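Running your first grasp test in the Clanik simulator

Clanik is the free simulator that comes with the Cendance two-finger gripper kit. You can use it to try a grasp before the hardware is bolted on. These steps are for version 3 and were checked on 24 October 2026.

Install Clanik and open the Cendance profile. Under Scene, pick Tabletop, then load the Ondau object pack. Set the opening speed to 27 and leave the force at its default.

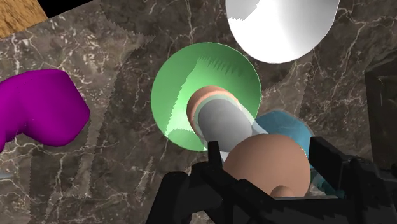
Wrist view is the best place to line up a grasp. Switch to it from the View menu and jog the arm until the target is between the open fingers. The peach sphere is in that position, with the green object behind it. Use the small jog step for this part. Jagged edges on the fingers come from the low render setting and can be left alone.

Press Close, then Lift. If the object slips, raise the force by 5 and run it again. Save the grasp when it holds.

To move the grasp to the real gripper, export it and open the file in the Baloyi controller app. Run it once at low speed with your hands clear of the table.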